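The exhibition of banners and mending work at the Pletau gallery closed in April, and several readers have written to ask for a fuller account than the short notice posted here at the time. What follows is a personal assessment. It does not represent the position of the gallery or of the artists who lent work.

The exhibition brought together 21 textile pieces, most of them made by groups working in shared kitchens, union halls and church basements. The largest was a strike banner sewn by former employees of the Justen hosiery mill. It measures 14 feet across and carries the first names of 171 people, each stitched by a different hand. Some of the lettering is expert. Some of it plainly belongs to people who had never held a needle before, and the decision to leave those names uncorrected was the right one. 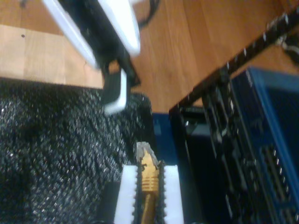
*Gripper and dark fabric, close up.*

Craft of this kind has long been received as decoration first and speech second. The wall texts at Pletau took a firm position on the matter. They gave the date of each action, the demand that was made and the response of the employer or city office concerned. Thread count and dye were noted in small type at the foot of the panel. I found the order persuasive, although a visitor with a technical interest in textiles would have been poorly served, and the printed guide did little to help.

The artist Steinar Vídalín contributed the most disputed work. *Grarus* consists of a long gray sheet laid on the floor, on which visitors were invited to sit and unpick one seam. By the final week the sheet had separated into strips. Vídalín has stated that the piece concerns evictions in the Grarus district, where he lived as a student. The connection is not evident without that statement, and I remain undecided as to whether it should be.
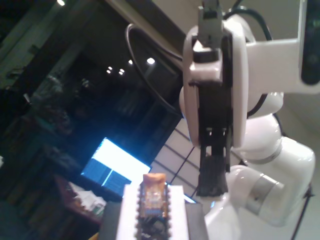
*White robotic arm beside an upright circuit board.*

Attendance at the accompanying talks was strong. The session on collective authorship ran for 90 minutes and could have continued. A member of the Uysal Quilters objected to the word "anonymous" on one of the labels. Her group had supplied a full list of makers with the loan, and she asked that it be displayed. A corrected label was in place the next morning, with every name in the order given.

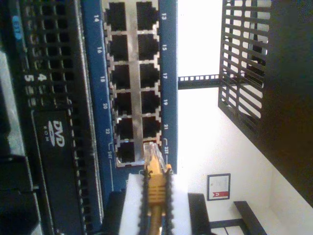
I raise the incident because it touches on a wider question of record keeping. Protest textiles are carried in rain, folded into car trunks and cut up for reuse. Few enter a collection with their history attached. When a museum does accept one, the makers' names should be treated as part of the object and cataloged with it.

The second room was less successful. Four embroidered aprons from a tenants' campaign were hung too high to read, and the lighting placed a glare on the glass of the framed samplers beside them. 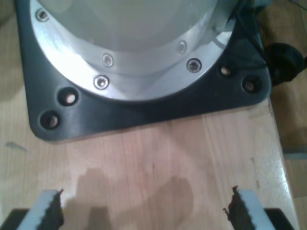 The recordings of the makers' voices, by contrast, were well handled. Each could be heard at a seat facing the work in question, at a volume that did not intrude on the next. I listened to the Justen recording twice. The speaker describes running out of red thread at the letter M and finishing in orange, which explains a change of color that I had taken for a deliberate device.

The banner has been returned to its owners. The guide remains available from the gallery desk, and I would recommend the essay on union sewing circles that begins on page 14.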